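Moisture content before edge gluing

Rirkden
Gluing up a panel for a cabinet side, 16 inches wide. The boards have been in the shop since December. The meter reads 14 percent. Is it safe to glue, or do I wait?

g_santoro
Wait. At 14 percent the panel will shrink across the grain once it is in a heated house. You want single digits for interior work.

Cimik
Disagree in part. If all the boards read the same, the glue line will hold. What matters is how the panel is fastened to the case. Use slotted screw holes and let it move.

g_santoro
Slots handle the width. They do nothing for cupping if the core is wetter than the face. Pin meters with short pins only read the outer layer.

Rirkden
Short pins, yes. More from my folder, all four from the same place. 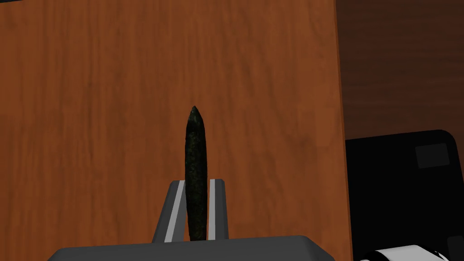
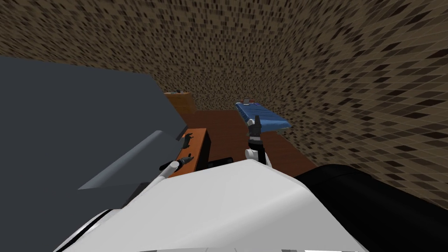
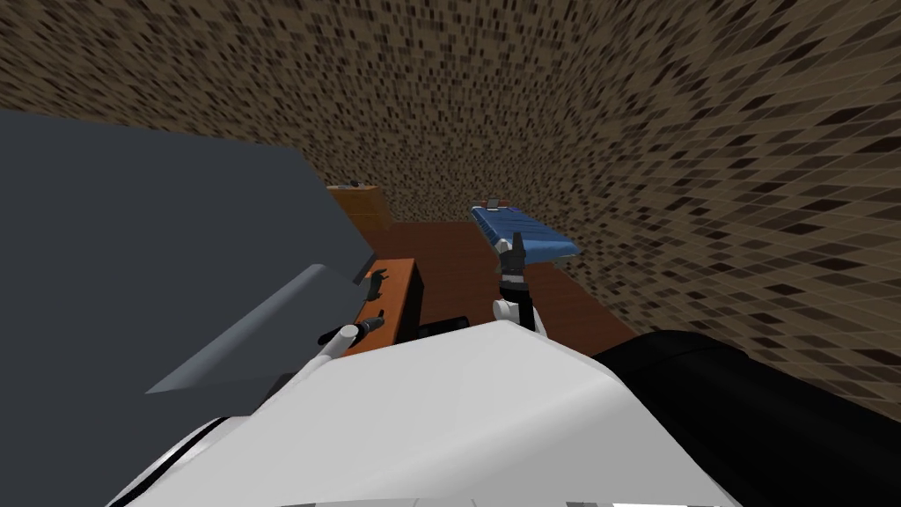
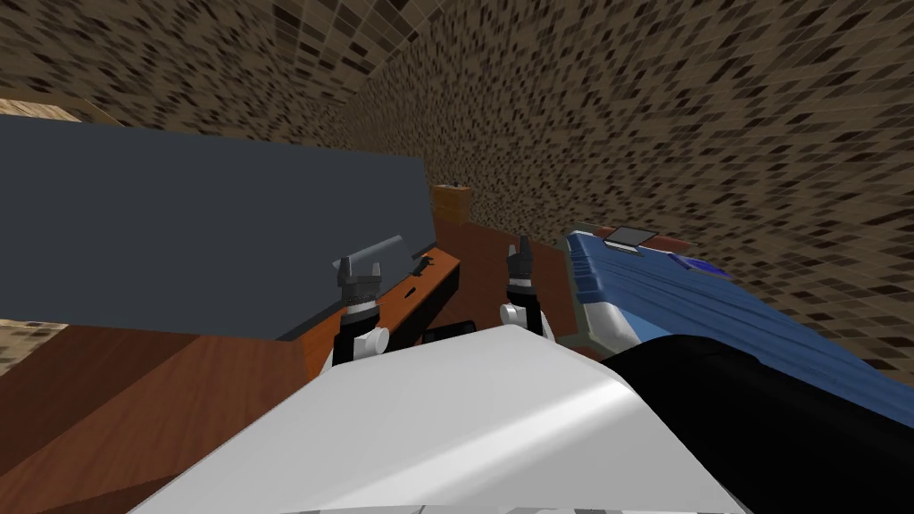
Next question is species correction. My meter is set for fir and the boards are oak. Does that change the reading enough to matter?

Halasz_J
It can. Look up the correction table in the manual. Better, cut a sample from the middle of a board, not the end. If it weighs 500 grams now and 400 oven dry, you are at 25 percent and the meter is wrong.

Cimik
Oven test is overkill for one cabinet.

Halasz_J
It costs one offcut. A split panel costs more.

Rirkden
Will cut a sample Sunday and post the weights.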